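I'd been told Perla Alvarado would talk about planners until somebody turned off the lights, and I came prepared. Big coffee, two pens. What I hadn't prepared for was spending the first ten minutes on the subject of shorts.

"People always want to ask me about shirts," she said, pulling a second chair up to her desk at Illska. "Shirts have sleeves and a collar, you have landmarks. Give me a pair of shorts in a heap and tell me where the waistband is. Go on, close your eyes and tell me."

I couldn't. (I'm not great at it with my eyes open, and my laundry pile would back me up on that.)

Alvarado runs the manipulation software at Illska, meaning she looks after everything between the cameras and the motors. The company is small, the office is upstairs from a tile showroom, and the thing they make is a software stack called Arner that lets a two-armed robot sort and fold clothes. She wrote the first version of its planner herself and says she's a little embarrassed by it now.

"It was a flowchart! Find corner, grab corner, find other corner, grab other corner, pull. If it couldn't find a corner it just sat there. I once came back from lunch and it had been looking at a sock the whole time."

So what changed? She laughed at that and drew me a picture on the back of an invoice, which I've kept, though I can't read most of it. The short version is that the old planner wanted to know what shape the garment was in before it would touch anything. The new one is happy to grab something reasonable, pull gently and look again. Each pull tells it a bit more about what it's holding. She calls these "asking moves," and there's a whole folder of code by that name.

"You can't compute your way out of a crumple," she said. "We tried. We had a cloth simulation running inside the planner, and it was beautiful, and it took so long that I used to answer email while it was thinking. Now we simulate almost nothing. We stretch it and see what shows up."

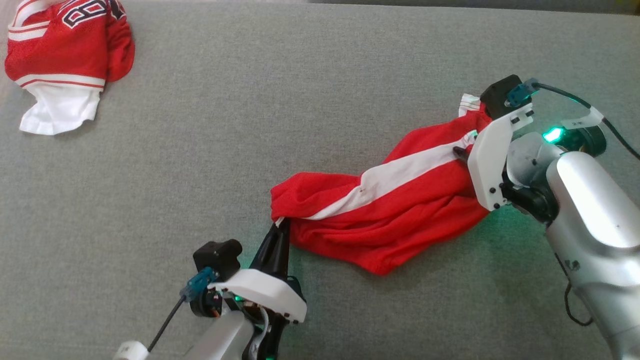
Both arms on a pair of red shorts, with the jersey bunched up off to one side.

The stretch is where the control people and the perception people used to argue, she told me, and I got the feeling the argument isn't over. Perception wants the cloth pulled tight, so that stripes and seams show up clearly. Control wants it slack, so a bad grip doesn't turn into a ripped hem. For a while each side had its own settings file, and whichever one loaded last won.

"That was a fun bug," Alvarado said, in the voice people use when it wasn't. "It depended on the alphabetical order of the file names. We renamed something in June and suddenly the robot was pulling like it was starting a lawn mower."

Now there's one number for how hard the arms may pull against each other, and it belongs to the garment. Everything else has to ask for it. Athletic mesh gets a low limit because it gives so much. Denim gets a higher one. There are 50 of these fabric profiles in the system, and she wishes there were fewer — half of them, she says, came out of one bad week with a box of sweaters.

I asked about stripes, thinking it was a dumb question. It was apparently a very good question, and I'm going to enjoy that for a while. A wide stripe down the side of a pair of shorts is a gift to the software, she explained, a line with a known direction that usually runs between the waistband and the leg opening. If you can follow it, you can guess which end is which. The trouble is that the software gets fond of stripes. An early model decided that anything with a stripe had a waistband at the end of it, scarves included.

"Scarves," I said.

"Dish towels too."

They fixed it by making the model say how sure it is about every landmark, and by letting the planner ignore any guess it doesn't like. That sounds simple, but she says getting those confidence values to mean anything took longer than building the model. The team keeps a set of 812 hand-labeled garment views for checking them, and no change goes in until it has been run against the whole lot. A tool called Czarnecka handles the runs. I asked where the name came from and she told me the person who picked it has left and never explained.

We got onto tooling after that, and this is where she really lit up. Czarnecka also lets you scrub back through an attempt and see what the planner believed at each step, laid over what the cameras saw. Before they had it, everyone debugged from log files. She showed me one, and it looked like a phone book that had been dropped in a blender.

"I'd take a good replay tool over a better model any day," she said. "With a better model, it's wrong less often and I still don't know why."

She has 215 open tickets, 2 of them marked urgent, and she wouldn't tell me what those were. She did tell me about Irgate, the next big piece, which is supposed to let the two arms plan separately and negotiate. At the moment one planner drives both, so if the left arm needs to regrip, the right arm has to wait for it. In Irgate, the right arm could shift its hold or pay out a little slack in the meantime.

"Or they'll play tug-of-war," she said. "I've seen the early runs. There's some tug-of-war."

I wondered whether she folds her own clothes any differently these days. She thought about it for longer than I expected. She grabs things by two points now, she said, and gives them a little pull before deciding what to do with them, and her sister has started to make fun of her for it.

Then somebody leaned in the door to say the nightly run had failed again on the fitted sheets, and she was already reaching for her keyboard.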